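The Case for the Plain Block

My sister-in-law, Oda Brekke, believes that a toy should do something. She has held this view through two children and what I can only describe as a warehouse. Last May she gave my son a castle that came in 817 pieces, and on a Thursday evening, between dinner and the point where everyone starts crying, I sat down on the rug and built it for him while he ate a cracker and watched.

It took me three sittings. He has touched it once, to remove the drawbridge, which he now uses as a spatula.

I bring this up because I have been losing an argument about toys for most of my adult life, and I would like to lose it at greater length. My position is that the best toy a person can own is a plain piece of wood with six sides. It has no face. It doesn't snap onto anything. If you leave it alone for a year it will be waiting for you in exactly the condition you left it, and it will not have required an update.

Oda's position is that this is what people say when they are cheap.

She has a point, and I'd like to concede it early. I am cheap. The castle, had I bought it myself, would have come with a long talk about money. But cheapness can't be the whole explanation, as anybody who has priced wooden blocks lately will know. There is a maker called Haugland that sells a set of nine in a cotton bag, and when I saw the price I assumed it was for the tree. You can be as foolish with plain blocks as with anything else. The foolishness comes in nicer packaging, is all, and the catalog uses the word "intention."

What I care about is what happens to the child's side of the bargain. A castle arrives with its mind made up. It will be a castle, it will have four towers, and there is a booklet in case you had other ideas. The one decision left to the owner is whether to follow the booklet today or tomorrow. I followed it for three evenings and at no point did I have a thought. I was a very slow machine for turning a box into the picture on the box.

A block leaves all of that to you. In our house the same small piece of wood has been a bus, a sandwich, a bed for a marble, a telephone, and, for one long weekend, a dog named Proser. I don't know where the name came from. Proser had to be carried to the bathtub and dried separately. I have never been asked to dry the castle.
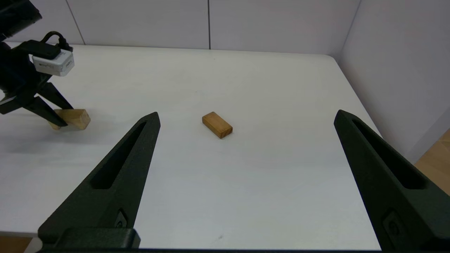
Page last changed: Thursday, 4:10 p.m.

A honey-colored block on a pale table is about as little as you can give a person and still claim to have given them something. Look at the grain, though, running the long way, and the sides a shade more orange than the top. I find I can look at that for some time, which I admit is easier for a man of my age than for a child of four. But he looks too, in his way. He runs his thumbnail along the lines. He once told me they were roads and that one of them was closed.

Try that with the Zillatden. The Zillatden is a plush animal of no known species that says 2,092 different phrases, according to the tag, and my niece got one for her birthday. I have heard perhaps six of them, because it favors the ones about friendship. It talks when you squeeze it, it talks when you put it down, and it talks in the night from inside a closed closet, where it was placed by a grown adult who does not frighten easily. Oda says it builds vocabulary. Her husband's has certainly expanded.

I can hear the objection, mainly because Oda made it over the phone while I was writing the paragraph above. She says I am sentimental. Plain wooden toys are what parents like to have lying around when company comes, and children, given a free choice, will take the thing with the lights every time. I think she's right about the free choice. I have watched my son pass up a whole basket of blocks for a remote control with no batteries in it. Given a free choice he would also live on frosting. I don't see that this settles anything about frosting.

Her better objection is that a block asks too much. A tired child at five in the afternoon doesn't want to be handed the raw materials of the world and told to get on with it. Neither do I. There are evenings when what I want from an object is that it should tell me what to do next, step by step, in pictures. Those three nights on the rug were, I'm sorry to report, quite restful.

So I will give her that. There is a place for the toy that does the work. I just think it should be a small place, maybe a shelf, and that the floor should belong to the things that don't do anything at all.

We have a Bruvel catalog in the house at the moment. It lists 1,414 items for ages three and up, and my son has been through it with a crayon. He circled a crane, a volcano, two pages of dinosaurs, and the telephone number for customer service. Then he set a block on top of it and drove it slowly off the edge of the coffee table, making the noise of a bus.

Oda is coming on Sunday. She says she's bringing something with a motor.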